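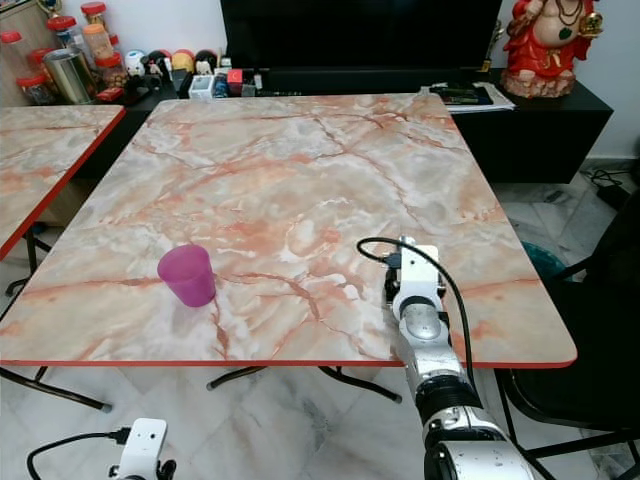 Two folding tables with marble-patterned tops came into the house in September, and I have been asked twice what they are like to live with. Notes follow.

The top is a printed pattern in pink and white, veined with orange and gray, with a thin red border. Folded, each table goes flat against the hall wall. The legs are black metal. Malcolm Kettle, who sold me the pair, said to check the leg locks every few months. I have done it once. One lock on the second table needs a firm push before it seats.

Stability is acceptable. With the two tables side by side there is a small step at the joint, so I keep cups away from it – the magenta plastic one is light enough to go over on very little. A strip of felt under two of the feet reduced the step. It did not remove it. The floor is marble tile and not level, which accounts for the rest.

Cleaning: damp cloth, then dry cloth. Tea left overnight came off with dish soap. The red border collects crumbs along its inner line and wants a soft brush.

The pattern hides small spills well, which I count as a defect. I now wipe the whole surface after meals whether it looks clean or not.

Position is fixed by the low black cabinet under the television. I leave enough room to get behind the table and dust the figurine on the right-hand end. Tuva Lindqvist wants the tables turned the other way for dinner. I have measured it, and the chairs would block the hall door.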